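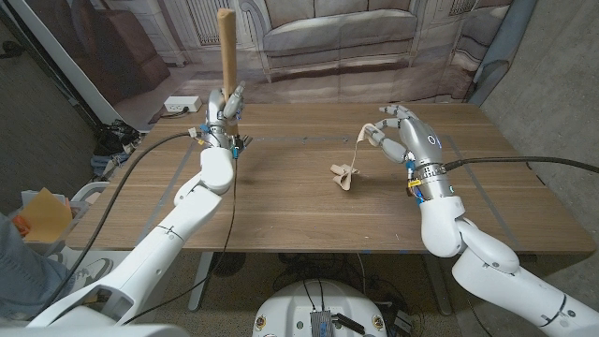 Cloth and Stick Kits: What to Send Back and How

The spring round of the Geslow craft box loan ends in May. The boxes go back to the store room at Cerholm, and most of what comes in can go straight out again to the next group. The notes below cover the fabric pieces, the wooden sticks and the tables they get used on.

Cloth pieces with straps. Shake them out over a bin before packing. The beige ones crease badly if they are left in a heap overnight, so lay them flat with the strap straight and fold them once across the middle. Do not wrap the strap around the cloth. If a strap has started to come away at the seam, leave it alone and pin a note to it. We have thread in the right color at Cerholm and would prefer to do all the mending together.

Washing is cold, on a short cycle, with no softener. Hang to dry. Two groups used a dryer last fall and the straps came back shorter than the pattern.

Wooden sticks. Wipe with a barely damp rag and let them dry lying down. The rounded end should be smooth to the touch. If it feels rough, 500 grit paper will fix it in a minute or so. Please do not use the 100 grit from the general toolbox on the sticks. Split sticks go in the trash, and you can write the number lost on the box card.

Banner practice. The Stullow sheet asks for the stick in one hand and the cloth in the other before anything is threaded. Several groups skipped this and found the strap twisted once the cloth was up. The sheet has been reprinted in larger type and is in the lid of each box.

Tape. If you mark out a work area on a table, use thin paper tape and take it up at the end of the loan. Pull it back slowly along the grain. Tape left down through a warm week leaves glue behind, and that takes mineral spirits and a good deal of rubbing to remove. 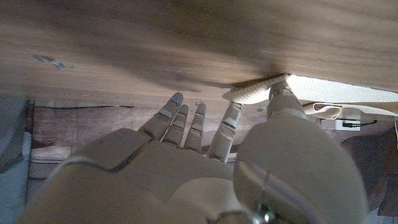
Checking the Wood on Tables

Small dark marks on pale wood should be reported even when they look minor. Try a dry cloth first, then a white eraser. Leave anything that stays and tell us where it is. Run a hand along the edges too and note any splinters.

Ait Ali has agreed to supply oil and pads at the same price as last year. Ask for item 205 if you order directly. One can is enough for several tabletops.

Return boxes to Cerholm, shelf 836, before 4 p.m. Sign the card on the lid.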